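Moving the moot court final online: good idea or not?
Mridha Law Students Forum > Student Government
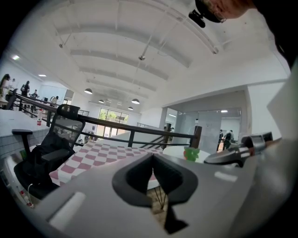
Original post

arif_akanda
Posted 7 Feb 2025

Hi all! Arif Akanda here, second-year rep. The council votes next week on whether the Cuveck moot final should be argued over video this year, and I'd love to hear from people before I raise my hand for anything.

The short version: the Gelteto Hall booking fell through in January, and the only other room that seats a decent crowd is the Brornon annex, which holds 90. Last year's final filled the big hall and people were standing at the back (what a night that was!). Online, anyone could watch, including the part-timers who work evenings and never get to see it.

I'm leaning toward video but I can be talked out of it. Go!

Replies

torts_and_tea
Please don't do this. I argued in the semifinal last year and the best part was the bench interrupting me every 4 seconds. On video there's a lag, everybody says "sorry, you go," and the whole thing turns into a phone call. Put it in the annex and let people squeeze in!

evening_section_jo
Speaking as one of those part-timers -- YES to video. I've been enrolled for 3 years and have never once seen a final. I read the write-up in the newsletter and feel like I go to a different school.

torts_and_tea
I get that, I really do, but couldn't we argue it live and stream it? Then you get to watch and the teams still get a real bench.

evening_section_jo
If the stream works, sure. The one from the client counseling round had no sound until the rebuttal.

mooter_emeritus
Graduated a while back, still lurk here because I love this competition. Two things:
1. Check the competition rules. When I was on the council they said oral argument had to be "before the bench," and a team that lost could make a lot of noise about that.
2. The annex is a wonderful room to speak in. Low ceiling, you never have to shout.

arif_akanda
Oh, great catch on the rules! Just looked. The wording is still there, section 4, and there's no definition of "before." So we'd need an amendment, and that takes a general meeting.

statute_of_limitations
An amendment for one event seems like overkill. Also, the council spent 900 on new gowns for the judges and I'd like to see them in person, thanks.

torts_and_tea
The gowns are gorgeous, I'll give you that.

first_year_nadir
New here, so sorry if this is obvious. Who picks who gets into the annex if it's full? My whole study group wants to come and we don't know anyone on the council.

arif_akanda
Not obvious at all, good question! Teams and their guests go first, then it would be a ballot. I don't want seats going to friends of reps, and I'll say so at the meeting.

evening_section_jo
Could the ballot set some aside for the evening section? I'd swap my video vote for that plus a stream with a tested microphone.

statute_of_limitations
Disagree on reserved seats. One ballot, same odds for everyone. Once you start carving out sections, the journal people will want theirs too.

evening_section_jo
The journal people are on campus all day. We have to ask our bosses for the time off!

mooter_emeritus
You two should argue this in front of the bench.

arif_akanda
Loving this thread. I'm going to propose live in the annex with a stream, and put reserved seats to a separate vote so neither one sinks the other. Jo, would you come and speak to it? Visitors get the floor before the vote.

evening_section_jo
If it starts after six, I'm there.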